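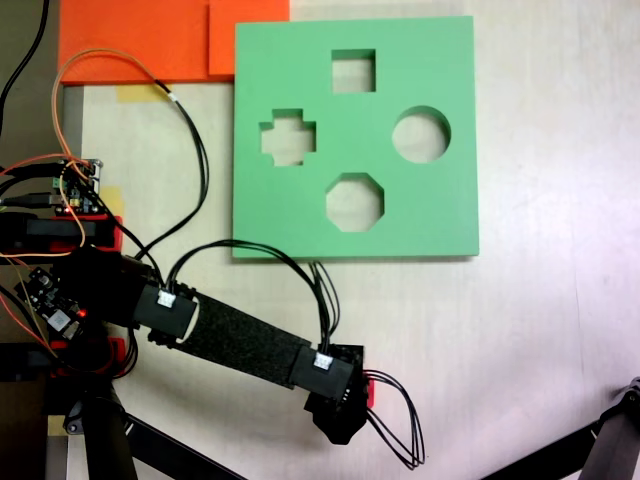

Arm at the sorting-board station, Cletden workroom, February

Progress report to the Salminen fund, second period
Prepared by Aleksi Karppinen

This report covers spending and planning on the small-arm bench. The grant question for this period was whether we should keep building on the low-cost arm we have or move the remaining equipment money into a larger unit. My recommendation is to stay with the small arm, buy a second one of the same type, and put money into cabling and fixtures first. The reasoning and the costs are below.

## Where the money stands

The equipment line has $3,455 left in it. Nothing has been charged to it since the last report except consumables, which came to $81 (tape, foam sheet, connectors, one replacement power lead). Staff time is reported separately and is on plan.

I had expected to place the order for the second arm by now. I held it back for two reasons. Skaklow changed its price list and the new quote took a while to arrive, and I wanted more hours on the first arm before committing to another one like it.

## What we have been doing on the bench

The task is still the foam board with four openings: square, cross, circle and octagon. We picked it because the parts cost almost nothing and the board can be recut in an afternoon. The positions are marked out with foam and tape, so anyone can set the station up the same way from one session to the next.

Reach is adequate for the whole board. Repeatability is good enough for the circle and the octagon and marginal for the cross, where a small error in wrist angle stops the block from seating. A larger arm would help with this, but so would a stiffer mount, and a mount is much cheaper.

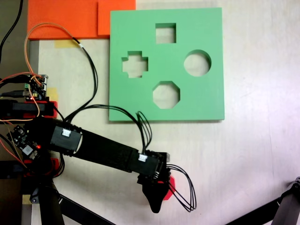 **Equipment: wiring and control boards**

Most of our lost time comes from wiring. The servo leads run outside the links in loose loops, and the control boards sit open beside the base. When the arm makes a wide move, a loop can catch or pull on a connector. We then stop, check each plug and start the session again. I logged more than 50 stops this period, and the majority were cable faults of one kind or another. The motors themselves have given very little trouble.

Proposed purchases under this heading:

- Cable sleeving and clips for both arms
- Strain relief at the wrist and shoulder servos
- A closed housing for the control boards, with the status light still readable from outside
- Spare servos, one for each joint size

Zimard can supply the sleeving and the housing together. Their lead time is longer than Skaklow's, but they will cut the housing to our drawing and the price is fair.

## Second arm

The Skaklow quote for a second arm of the same type is $1,386, with the gripper and the power supply included. Buying the same type means the spares are shared, the software needs no changes, and staff who know the first arm can use the second without training. It also lets one arm keep running while the other is being worked on, and that matters more to the schedule than any gain in speed.

I looked at one larger arm as well. It would take up the rest of the line and leave nothing for fixtures or spares. It also needs a heavier table than ours. I would be glad to look at it again in the next funding round — it is a good machine — but I can't make the numbers work in this one.

## Space and fixtures

Both arms will have to share the existing room at Cletden. The present table sits near the sink and the open shelving, and storage for small parts is limited to the bins and boxes we already own. I have allowed for one more table and a clamp-on base plate for each arm. 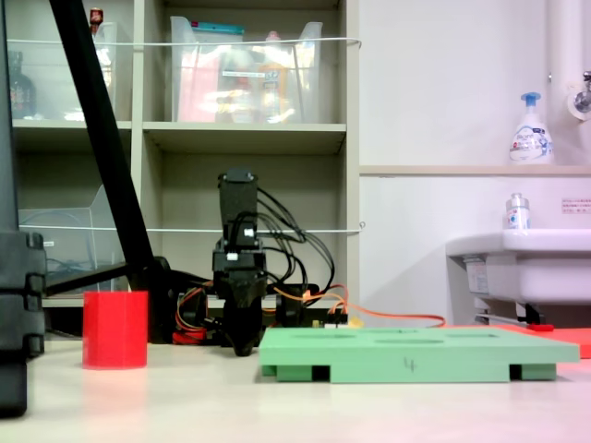

The base plates should come before the table. They fix the mounting problem described earlier, and they let us move an arm without measuring its position all over again. I would also like a splash panel on the sink side of the room before any second set of open electronics goes in. Our building contact has agreed to this in principle, and the cost falls outside the grant.

Test objects can stay simple. Cups, foam boards and similar items are enough for the next period, and I am not asking for a budget to replace them.

## Requests for approval

1. Order the second arm from Skaklow at the quoted price.
2. Order sleeving and one control housing from Zimard, with a second housing to follow if the first one fits.
3. Keep the balance of the line for base plates, the table and spare servos.

The Skaklow quote holds until the end of next month. If approval comes before then, the arm can be on the bench early in the next period, and the next report will include a stop log for each arm. The itemized quotes are in the shared folder under Equipment.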